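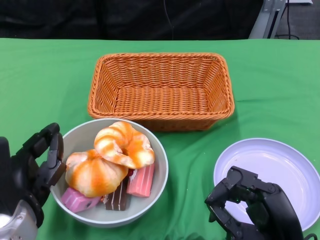
Does a robot at work mean fewer people on the shift? At our place it has meant the same number of people doing a different mix of jobs, and I want to write down what that mix looks like before I forget how it used to be.

I work at Garside, the bakery packing site on the Veltisgate estate. I've been on hampers for most of my time there. A hamper shift used to be simple to explain. Bread and cakes came to you in bowls, you put them in baskets or on plates according to the order sheet, and you did that until the break. On a busy day our line sent out 191 hampers. My wrists knew about it by the evening.

The two-handed robot came in April. It practises with pretend food: bread rolls, slices of pink cake and chocolate cake, a bowl, a wicker basket, a plate on a green cloth. Most of what I now know about automation I learned standing next to that table.

Part of my job is setting it up. I put the rolls and slices in the bowl, leave the basket and plate clear, and step back. When a run finishes I write down what went where and start again. A full set is 100 runs, split between two of us over the day. I thought I would hate this. It is dull in places, but so was packing, and I can sit down for some of it.

The other part is deciding what counts as done properly. A packer knows a twisted roll shouldn't go under a slab of cake, and that you don't pick up a slice the way you pick up a bun. None of us had ever written that down. Riaan Buthelezi, our shift lead, asked the hamper team to put it on paper, and we ended up with 39 rules. We argued over several of them. Two people who had packed side by side for years found they had always turned the slices different ways.

Some things have got worse. The line was sociable, and the practice table is not. You talk less when you are watching for something. The newer starters also get less time packing by hand, and I think that will matter later on, when there are fewer of us who can look at a basket and see it's wrong. I have said so to Riaan and he agreed to put everyone back on the line for one shift in seven. We'll see if that survives the Christmas orders.

Pay was the other question. Those of us who set up and check got a small increase after some back and forth – not as much as we asked for. The people still packing full time did not, and that has caused some bad feeling in the canteen. I don't blame them. They are covering the same orders while we are at the table.

The Dasstead site is meant to start the same thing next, and two of their packers are coming over to us for a day. I've been asked to show them the rule sheet and the set-up. I'm going to suggest they ask about pay first.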